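Section 4. Recording bimanual episodes with soft furnishings

Applies to the Ternwood two-arm protocol, revision of July 2020. Read Section 3 (homing and joint limits) before starting. The method described is the one used for the 556 cushion episodes in the Omoregie set, and the settings should be left as they are if new episodes are to be pooled with it.

4.1 Positioning the robot

1. Drive the robot up to the front of the sofa and stop with both legs square to the seat edge. Lock the base.

2. Place the target cushion on the seat, long side facing the robot.

3. Tilt the head down until the seat and a strip of floor are both in view. The floor strip is used by the Weltbridge script to level the head image.

4. Raise both arms to the ready pose, then lower the hands over the left and right sides of the cushion. Check that each wrist bracket is tight and that the cable loops clear the elbow housings through the full bend.

CAUTION: Do not tape cables to the forearm. A taped cable pulls on the bracket when the wrist rolls past 80 degrees.
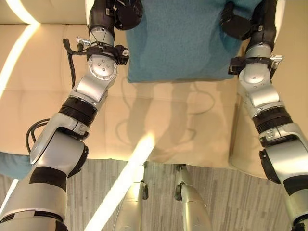

4.2 Wrist views

1. Start the head stream, then the two wrist streams. Wait for all three counters to run together before arming the recorder.

2. Close each hand slowly on the cushion and watch the wrist view. Parts of the hand will fill much of the picture. This is expected with the short bracket and no masking is applied at capture.

3. Confirm that fabric is visible past the hand. An episode in which the wrist view shows only the hand is rejected at import.

NOTE: Motion blur is kept. In the April trials, Nkechi Danladi compared policies trained with and without the blurred wrist frames, and the version without them released the cushion early in 13 of 40 runs. Filtering was dropped after that.

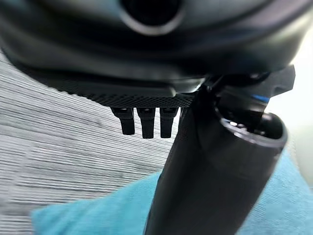
4. Set exposure once, with the hands in place, and lock it. Auto exposure hunts when a dark hand crosses pale upholstery, and the colour shift is then learned as if it were contact.

4.3 Grasp and contact labels

1. Label contact from the motor current log first. Use the wrist view only to settle doubtful cases - a finger beside a fold of cloth can look like a finger under load.

2. Mark the start of contact at the first sustained rise in current, then step through the wrist frames on either side of the mark.

3. Where the cloth bunches around a finger, enter "fold" in the surface field. Leave the field blank if the fold is out of focus.
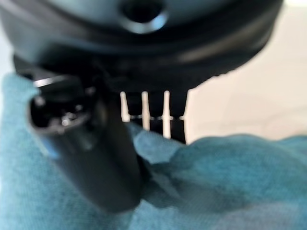

4. Save the labels under the episode number and close the file before opening the next one. The Bristolon viewer does not warn about unsaved marks.

5. Send disputed labels to Nkechi Ajayi with both wrist streams attached. Do not average two annotators' marks.

4.4 Ending a session

Open both hands fully, raise the arms clear of the seat and stop the recorder before unlocking the base. For drop-outs in a wrist stream, see Section 7.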